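4.2 Tidying the sleeping corner

Now for the fun bit, where a Widmer room starts to feel like somewhere you'd love to stay!

1. Gather up any snack packaging and pop it in a bag on the carpet.
2. Smooth the sheet and tuck in any part hanging towards the floor.
3. Square up the sofa cushion, then shake out the throw.

Caution: keep the lamp cord clear of your feet.
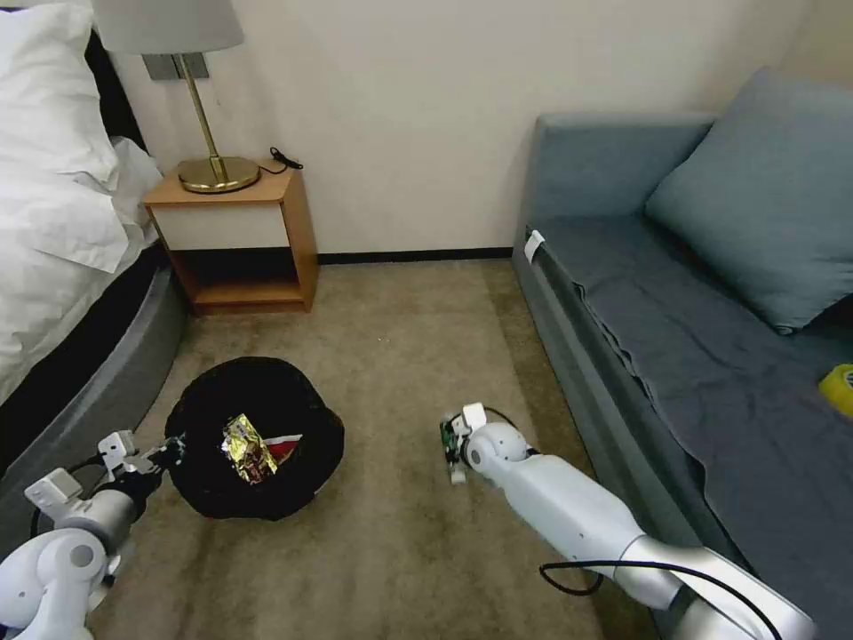

Widmer Rooms Team | Guest Room Guide

Note: start with the bag between bed and sofa, so both are within easy reach.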